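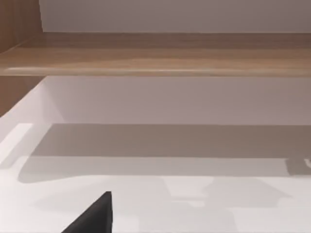
How far apart should I put the brackets on a long shelf for hardcovers?

Posted by Plomemau in Home Repair and Storage, February

I'm putting up one long shelf in the hallway for my mother's old cookbooks and a pile of art books that I swear weigh more than the dog. The board is pine, an inch thick and 8 feet long, and it's going on drywall over regular studs. The guy at the store told me three brackets would be plenty, but my brother-in-law says I'll have a banana by summer. I'd love to use as few brackets as I can get away with (they're the fancy iron kind and they aren't cheap!) but I also don't want to do this twice. What spacing would you go with? And does it matter if the ends hang over a little?

Anastasia Nikolaidis

Put a bracket on every stud you can hit, so every 16 inches if your house is framed the usual way, and don't go past 24 for big hardcovers. On an 8 foot board that gets you five or six brackets. Three would leave you with gaps of more than three feet, and pine an inch thick is going to dip under art books at that distance. It won't fall down, it'll just slowly get a belly, and then one day you'll notice all the books leaning in toward each other.

Also check whether your "inch thick" is really an inch. If you bought it off the rack as a one-by, it's three quarters, and that makes a big difference. I learned this with a shelf of old encyclopedias in my first apartment. I had the brackets 32 inches apart because I thought it looked cleaner, and it did look cleaner, for one winter. When I took the board down I flipped it over and used it upside down for a while, which helped more than you'd think, and then I gave in and bought two more brackets.

The overhang is fine as long as you keep it modest. I like 6 to 8 inches past the last bracket on each end. A small overhang even takes a bit of load off the middle of the neighboring stretch. Just don't let the heaviest books live way out on the tips.

A few other things from someone who has put up too many shelves:

Find the studs with a magnet or a finder, then poke a tiny nail in somewhere the bracket will cover before you drill the real hole. My finder lies to me on one wall in particular and I've stopped arguing with it.

Use real wood screws into the stud, at least 2 and a half inches long. The little ones that come in the bag with decorative brackets are usually a joke. Drill a pilot hole first or you'll be swearing by the second one.

Hang the two end brackets first, stretch a string between them, and set the middle ones to the string. If you level each bracket off the one next to it, the small mistakes add up and your last one ends up a quarter inch off.

If the iron brackets are killing the budget, you can do what I did in the den and screw a strip of one-by-two along the wall under the back edge of the board, into every stud. The strip holds the back up all the way along, so the board can't sag there, and you can get away with a bit more room between the pretty brackets. Paint it the same color as the wall and it pretty much disappears. I'd still want four brackets on yours.

Olgate

I did mine with three and it's been fine, but it's mostly paperbacks and a fern

Kastum

Agree with most of what Anastasia said, but I'd push you to weigh the books before buying anything. Stand on the bathroom scale with a stack in your arms, subtract yourself, measure how wide the stack is, and you've got pounds per foot. My cookbooks came out at 22 a foot, and the art books were way past that. Multiply by eight and look up what your brackets are rated for. Mine had it printed on the back of the card in tiny letters.

There are also sag calculators online where you type in the wood, thickness, depth and span. They're good for comparing, like seeing how much you'd gain going from three quarters to a full inch (a lot). Keep in mind that wood keeps creeping for years under a steady load, so whatever number it gives you, expect somewhat worse.

One more idea if you want fewer brackets - glue and screw a strip of hardwood on edge along the front of the board, an inch and a half tall. It stiffens the whole thing like crazy and makes a thin board look chunky and expensive. You'll need to notch it or set it forward so it clears the bracket arms. I used poplar because it was on sale, then stained it to match, and the stain came out kind of green in spots. If you're painting, poplar's great. If you're staining, pay for the oak.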